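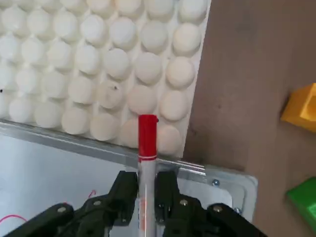

Ewan Tomoana left a comment under my last post saying that if I keep yanking on a circle hook like I'm starting a lawn mower, I deserve every catfish I lose. Fair! I read it out loud at breakfast and got no sympathy from anyone at the table.

So I went back out to Naltier on Sunday evening with one job, which was to sit on my hands. For those of you who are new, Naltier is the reservoir I'm always going on about, 1,134 acres of mostly muddy water with a decent road down the east side and one outhouse I can't recommend. I fish from the bank because I sold the boat (long story, bad trailer) and I've gotten to like it. You pack less and you talk to more people.

My spot is past the old pump house where Redier Creek comes in. There's a little channel that swings close to the bank, and in September the channel cats come up it after dark to eat whatever the creek is bringing down. It drops off to 16 feet pretty fast, so you don't need to cast like a hero. I spent my whole first season here throwing as far as I could and landing my bait on a mudflat on the other side of the fish.

The rig was the same as always. Sliding sinker on the main line, bead, swivel, a foot and a half of leader, then a 5/0 circle hook. I changed only the leader this time and went to heavier mono, as the last one came back so chewed up it felt like sandpaper. Bait was cut shad, cut the same afternoon. I know some of you swear by the stinky stuff in tubs, and I've caught fish on it, but my car remembers every tub I ever opened in it.

OK, so the sitting on hands part. With an old J hook you feel the bite and you swing. I've done that since I was a kid and my arms do it without asking me. With a circle hook you're supposed to let the fish pick up the bait and turn away with it, and the hook slides to the corner of the mouth and catches there by itself. All you do is let the rod load up and start reeling, nice and steady. If you swing, you pull it straight out. I knew all this! I could have told you all this a year ago, and I still swung.

What finally helped was putting the rod in a holder and making myself sit in the chair a few steps away from it. By the time I was up and over there, the rod was bent right down and the fish had done the work. I set the drag a bit tighter than I used to, too. With it too loose the line just peels off and nothing ever comes tight on the hook.

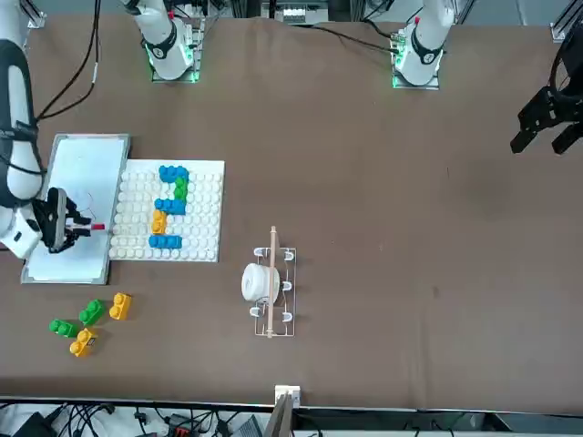 A red-tipped marker at the little whiteboard, on the long brown-covered table.

Three channel cats by ten o'clock, all hooked right in the corner of the jaw. The biggest one went 5 pounds on my spring scale, which reads a little generous, so knock off whatever you think is right. I kept the smallest for dinner and put the other two back. There was a fourth bite I missed completely on account of pouring coffee, and I refuse to count that against the method.

A couple of things for the people who emailed. The rod is the Nultent medium-heavy I picked up used last year, and yes, the tip guide is still the one I glued back on. The headlamp has a red setting and I leave it on that, mainly so the bugs stay out of my face. And no, you don't need bells on the rod. I had bells. The wind blew and I got up every two minutes for nothing, and the guy down the bank asked me very politely if I'd consider taking them off.

If you want to try the creek mouth yourself, park at the Nzioka lot and walk in. The gate closes at sundown but there's a footpath around it that stays open for night fishing. Bring boots, the last stretch is soft. Check the current rules on the board by the lot before you start, because the limit on keepers changed this year and I nearly got it wrong myself.

Next time I want to try the same rig with a float, drifting it down the edge of the channel after a good rain. Ewan, if you have opinions about that (you do), the comments are open.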